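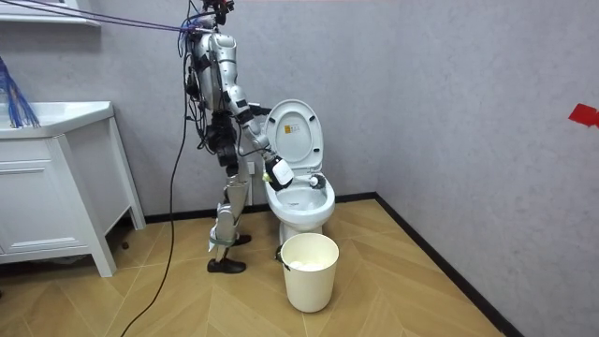

4.2 Listing language and time to sale

We now turn to the question that got us started on this work: do the words in a used-car listing tell us anything about how fast the car sells? The Sinden data are a delight for this purpose. They hold 1,187 listings for midsize sedans, all from independent lots in Hamen and Tennant, each with its full text and the date it was taken down. We dropped 155 listings that were reposted under a new stock number, which left 1,032 for the main model.

Each listing was scored for capital letters, exclamation marks, and concrete service facts such as a timing belt change or a new battery. Figure 6 plots these scores against days on the lot. The service facts stand out at once. Cars whose listings gave at least one dated repair sold sooner at every price level, and the gap was widest among cars more than ten years old, where we had expected the most noise!

Capital letters had almost no effect once mileage and asking price were in the model. Exclamation marks were more fun to study. They went with slower sales in Tennant and made no difference in Hamen, and we would love to see this tested in a third town.

A smaller set of 284 listings also carried a Loltik inspection score. Adding the score weakened the link between service facts and sale time but did not remove it — a result we find very encouraging, as it suggests that buyers read the text closely even when a number is printed next to it. Section 4.3 repeats the model for pickup trucks, where listings tend to be shorter and towing gear takes up much of the wording.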